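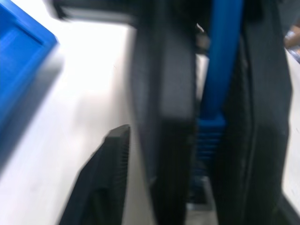

Two gripper fingers and something blue.

I have been meaning to write up what I found out about the pass/fail rule at Enuston, mostly so I can stop explaining it in emails. I worked in the registrar's office there for 11 years and answered the same question every fall. First-year students wanted to know why their first semester didn't count toward their GPA, and whether it was a trick. It was not a trick. But I didn't know where the rule came from, and neither did anyone I worked with.

The rule is simple. In your first semester at Enuston you get a letter grade from the instructor, the registrar records it as P or NR (no record), and the letter goes to you and your adviser and no further. From the second semester on, everything is graded and everything counts. If you fail a class in the first semester it drops off the transcript. You don't get the credit, but there is no F.

The story I always heard was that a dean brought it over from some bigger school in the seventies because it was fashionable. I repeated that story to parents at orientation for years. I was wrong about most of it.

After I left the job I had some free afternoons, and in May I asked the college archive if I could look through the faculty minutes. The archive is in the basement of Halliday, behind the mail room. Waraporn Siriwan runs it by herself three days a week. You have to sign a card and leave your bag in a locker, and you can bring a pencil and a laptop but no pen. She had the boxes out for me by 10 in the morning and told me the minutes from that period were typed on onionskin, so I should turn the pages from the corner.

Faculty minutes are slow reading. Most of it is catalog changes, the parking lot behind the chapel, and who would march in what order at graduation. There is one whole winter where they argue about whether the typewriters in the language building could be moved. I read all of that because I didn't know what I was looking for yet.

The first mention of grades came from the students, in a letter stapled to the back of the minutes. It was from the residents of one dormitory, and it asked for something much bigger than what Enuston has now. They wanted no letter grades at all, ever, with written comments instead. There were 172 signatures. That was a large part of the student body then, because the college was still small and half the students commuted from Fludbridge.

The faculty said no, and the minutes are blunt about why. Written comments took time. One chemistry professor had tried it with a lab section and said it took him 40 minutes a student. Somebody else asked what medical schools would do with a transcript that had no grades on it. The vote isn't recorded, only the words "motion fails."

What happened next is the part I had never heard. The letter came back the following year, shorter, with a different first page. The students had gone and talked to the math department, which had its own problem. Enuston took a lot of students from small rural high schools, and many of them had never had a second year of algebra. They did badly in the first semester, well enough in the second, and then spent three years dragging a low GPA behind them. Some lost their scholarships over it. The math department had been sending memos about this to the dean for a long time and getting nowhere.

So the second letter asked for one semester only, and the math department signed it. It still took two more years. The first version that passed covered only math and the sciences. The humanities faculty complained that students were putting all their effort into the graded classes or all of it into the ungraded ones, depending on which professor was talking. The version that covered every department passed the year after that, and it has hardly been touched since.

There was a dean involved, the one from the story, but as far as I can tell from the minutes he was against it. He asked for a five-year review. I looked for the review and couldn't find it. Waraporn looked too. She thinks it was never written, or it was written and kept in his office, and his office papers went to his family.

I also wanted to hear from someone who had been there. The alumni office put me in touch with Cherry Mae Sebastian, who was a freshman the first year it covered everything. We talked on the phone for 50 minutes. She remembered the rule but not any fight about it. By the time she got there it was just in the handbook. What she did remember was that her adviser showed her the real letter grades in December, one at a time, on index cards, and asked her after each one what she thought had gone on. She had a D in biology. She said she would have gone home to her parents if that had been on paper, and that she ended up taking three more biology classes and doing fine in them.

I asked if people slacked off. She said yes, of course, some did, and they were mostly the same people who slacked off in the spring.

I don't want to make this into more than it is. It's one story from one person, and I have also known students who used the semester badly and then got a shock in March. When I worked there we had a few every year who came to the window asking if the second semester could be pass/fail too. The answer was no. There are also some practical problems with the rule that never come up in the minutes. Nursing programs sometimes want the letters, and then we had to write a separate letter with the grades in it, signed and sealed, and students didn't know they could ask for one. If you are at Enuston now and you need it, the form is the yellow one and you have to pick it up in person. At least that was true when I left.

A couple of people have asked me about the Pulta, because it gets mentioned in the handbook next to the pass/fail rule. The Pulta is a prize for the most improved student between the first and second semester. It came along later and has a different history, which I haven't looked into. I know it can't be worked out from the transcript, so the advisers have to nominate people. I'd like to find out who thought of that and when. Waraporn says there is a box of prize records that hasn't been sorted, and she is going to let me know when it's open.

If you were at Enuston in those years and signed either of the letters, please write to me. The address is on the About page. I copied out all the names I could read, and I can check yours against the list. Several of them are in a green pen that has faded almost to nothing, mainly on the last sheet, so if you aren't on my list you might still be on theirs.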